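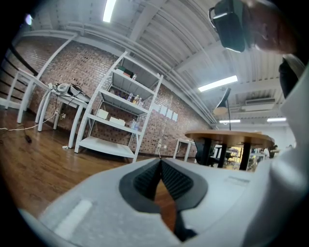 Ticket 2572: Lill label printer feeds blank labels after every job

Status: Closed
Opened: 4 May 2019
Site: Clolberg, ground floor
Software: Zenow stock module
Handled by: Skestley support desk

Problem as reported

Printer puts out 2 blank labels after each print job sent from Zenow. Job size makes no difference. The printed labels are correct: barcode scans, text is straight, nothing is clipped. Labels printed from the test page on the printer's own menu come out without blanks. The site was losing nearly 200 labels per roll on single-label jobs.

The site had already restarted the printer and swapped the USB cable. No change.

Log

Entry 1
Asked the site for the media type set on the printer and the media type set in the driver. Printer: gap. Driver: continuous. Asked them to set the driver to gap, print one label, and report back.

Entry 2
Site reports one blank label now follows each job. Before the change there were two. The driver mismatch was part of the problem. Left the driver at gap.

Entry 3
Had the site run media calibration from the printer menu with a fresh roll loaded. Calibration finished with no error. Still one blank per job. Test page still clean.

Entry 4
Requested a copy of the raw print file. To produce one: in Zenow, open Output, then Devices, select the Lill, and tick "Keep job on disk". Print a single label, then attach the file from the spool folder to the ticket. Untick the box afterward or the folder fills up.

Entry 5
File received. It holds a normal label followed by a form feed. The label format already ends with its own print command, so the form feed starts a second, empty label. The form feed comes from the Zenow device profile, where "Eject page at end of job" is switched on. That is the default for office printers. Somebody had set up the Lill by copying the profile of the office laser printer, and the setting came along with it.

Entry 6
Site switched off "Eject page at end of job" and sent a single-label job. One label, no blank. Sent a job of 5 labels. No blank. Site then reported that the last label stopped short of the tear bar and had to be pulled by hand.

Entry 7
Tear-off position was at its lowest setting. The extra feed had been hiding this. Site raised the tear-off value one step at a time from the printer menu until the gap between labels sat on the bar. Printed again after power cycling the printer and the position held.

Cause

1. Driver media type set to continuous with gap labels loaded.
2. Form feed added by a device profile copied from a page printer.
3. Tear-off position never adjusted. Separate fault, no blanks caused by it.

Fix

Driver set to gap. "Eject page at end of job" off. Tear-off position adjusted on the printer.

Notes for other sites

Do not copy a laser printer profile for a label printer. Create a new profile and choose "Label, direct" as the base. If a copied profile is already in use, check the eject setting and also "Duplex", which has no effect on the Lill but produces a warning in the job log.

The driver media type returns to continuous when the driver is reinstalled. Check it after any Windows update that replaces printer drivers.

Follow-up

Site asked whether the profile can be locked so that shift users cannot change it. It can, under Users, then Roles, by removing "Edit devices" from the role. Site will do this themselves. Request for a larger label format moved to a separate ticket.

Closed with agreement of the site.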